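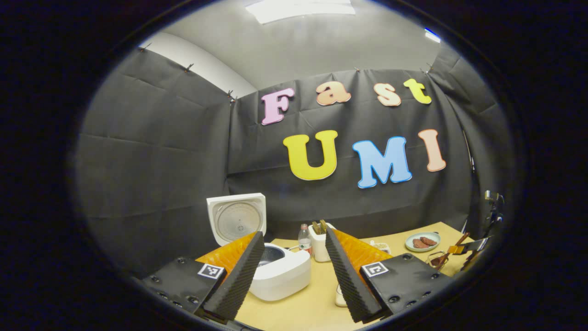
Krisztina says we should stop touching the fingers. Leave them alone for a week, she says, do the boring work, and then decide whether they need another round. She wrote this to me at seven in the morning, before I had even told her that I'd swapped the pads again, so I suppose I'm getting predictable. She may well be right. But I was so happy with the pads that I went in and did another hour of squeezing things before I wrote back.

Tuesday, late. My hand hurts in the good way.

So, where we are. The ribbed foam is staying. The smooth stuff I had on before slid on anything with a rounded edge, and the ribs run the long way down the finger, and I spent most of last weekend sure that was the wrong way around. I cut one pair crosswise to prove it and they were worse! They grabbed at the edge of the rice cooker lid and then let go all at once with a little jump. Lengthwise they just hold. I don't have a good explanation and Percy's explanation took so long that I lost the thread somewhere around the word "shear", but I nodded and went back to the table.

The orange fins behind the pads are the part I'm proudest of, so I'm going to allow myself a paragraph. They give a bit when you press on something, and then they sort of wrap toward it, and you feel that in the handle. The first set was too soft and folded sideways. The second set was so hard it might as well have been a pair of pliers. This set has thinner ribs near the tip, and I can close on a paper cup without crushing it and then go straight to a spatula handle. I did that over and over tonight, cup, spatula, cup, spatula, just grinning.

Rice cooker is the task for now. Open the lid, get it all the way up, take a paddle out of the white box, scoop, put the paddle back. It sounds like nothing. Doing it with two fingers on the end of a handle is a completely different sport. Getting the lid up took me half an hour to learn, and then my hand knew it and I couldn't say what had changed – I think I come in lower now. The paddles are worse. They lean on each other in the box, so when I pull one the whole bundle comes along for the ride, and I have to give it a small twist. I want those twists in the data. If I tidy the box before each run the arm will only ever learn about tidy boxes.

Count so far, because I promised Percy I'd keep it here and not on scraps of tape: 164 runs recorded, 66 of them good enough to keep. The goal is 500. I thought the keep rate would be better than that. Most of the bad ones are my own fault, from the first days, when I swung the thing around like I was painting a fence and the tracking gave up. Slow at the wrist, steady at the elbow. I've written that on the inside of the cupboard door.

The other chunk went bad because of the markers. There's one square on each finger plate and the software reads the opening of the gripper from the two of them, and for a whole evening it kept telling me the gripper was half closed when it was wide open. I checked the camera settings, I checked the lens calibration, I reinstalled things I shouldn't have reinstalled. Then Percy looked at the config file and asked why both fingers had the same ID. I had pasted one line twice. He was very nice about it, and he bought the noodles afterward, so really I came out ahead.

Bogumił came by the workshop around six with the Vornesex box, the one with the bearings, and stayed to try it. He has enormous hands and he'd never held it before, and he got the lid open on his second go! I made him do ten more. His runs look different from mine, he goes in from the side and lifts with his whole arm, and I want more people like that. He wants a longer trigger. He's right that it pinches after a while, I've got a red line across my middle finger tonight. I could stretch the trigger by a finger's width and move the return spring back, and neither of those is the fingers, so Krisztina can't complain.

We talked about what comes after the cooker. Bogumił votes for folding towels, which everybody votes for. I'd like to do the plate – picking up something flat and round that can crumble if you squeeze, and setting it down whole. Percy wants the bottle cap and I've told him that's a two-hand job and he can build the second hand's worth of patience himself.

Things to do before Thursday's slot at the bench:
Longer trigger, two versions, print both overnight.
Go over the screws on the left plate. I felt something shift on the last few runs, could be in my head.
Back up the 66. They're sitting on one drive and it makes me nervous every time I close the laptop.
Rename the folders. "new_final_rice_b" is no way to live.
Ask at Rivelen about more of the same foam, since the sheet I have will do one more pair if I cut it carefully.

I keep thinking of the first training run. Percy guesses it'll miss the lid completely and close on air, and then do it again with total confidence, and I'd be delighted, I'd watch that all evening. It would still be moving like me. Some tiny wrong version of the way I come in low.

Answered Krisztina just now. Told her fine, one week, no touching the fingers. She sent back a thumbs up and then asked if swapping the pads counts. I said pads are not fingers. Waiting for her reply and going to bed.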